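Lab notebook, Jaltinstead bench -- handoff planner
Wednesday, started 9:40
2 comments | 0 shares

Picking up the two-arm screwdriver task again on the marble bench. Goal today is the grasp pose filter in Lisano, the one that keeps choosing the shaft over the handle. Controller stays at 200 Hz, planner at 50 Hz, no changes to either.
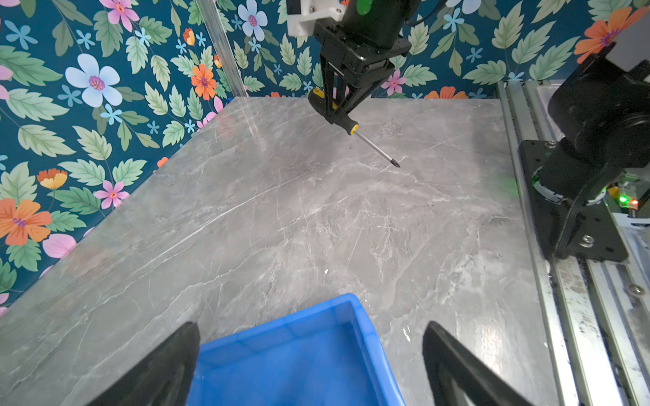
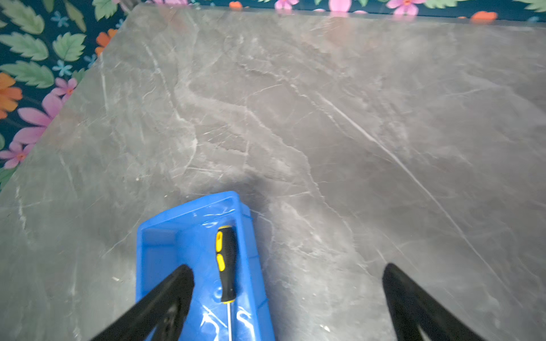

Wrist views, same bench: screwdriver in the other arm's gripper, and screwdriver in the blue tray.

Notebook 3, p. 259

Segmentation first. The black and yellow handle is an easy target on gray. The shaft is not -- thin, shiny, and close in tone to the veins in the tabletop. Depth on it is mostly holes. The old filter fitted a line through whatever points survived and put the grasp center halfway along that line, so a bad depth image moved the center by several centimeters.

New version fits the handle alone, then takes the shaft direction from the color mask. If the two axes disagree by more than the tolerance, reject and ask for another view. Tolerance is in the config now (handle_axis_tol). It used to be hard-coded in two places with different values.

Replayed the Harahap log against both versions. Old filter fails at step 1062 as before: center lands past the collar, planner accepts it, fingers would close on metal. New filter rejects that step and recovers on the next view.

Tray case is separate. The collision model still has the walls as vertical and they slope, so the planner throws out approaches that should be fine, mainly when the handle is near one wall. Swapped in the sloped mesh. Planning time went up a little, have not profiled it.

Wallpaper flowers are still getting through the color mask. Orange and yellow-orange both sit inside the handle threshold. Cropping to the table plane before masking fixes it, but the crop depends on the extrinsics, and the Tritville calibration file is older than the current wrist mount. Do not trust it. Recalibrate before the next long run.

To do
-- merge axis check, leave the old path behind a flag
-- recalibrate both wrists
-- profile sloped mesh
-- log the rejected views too, at present they are dropped silently

Stopped 4:15. Branch pushed, not merged.

Contact the Jaltinstead bench | Back to top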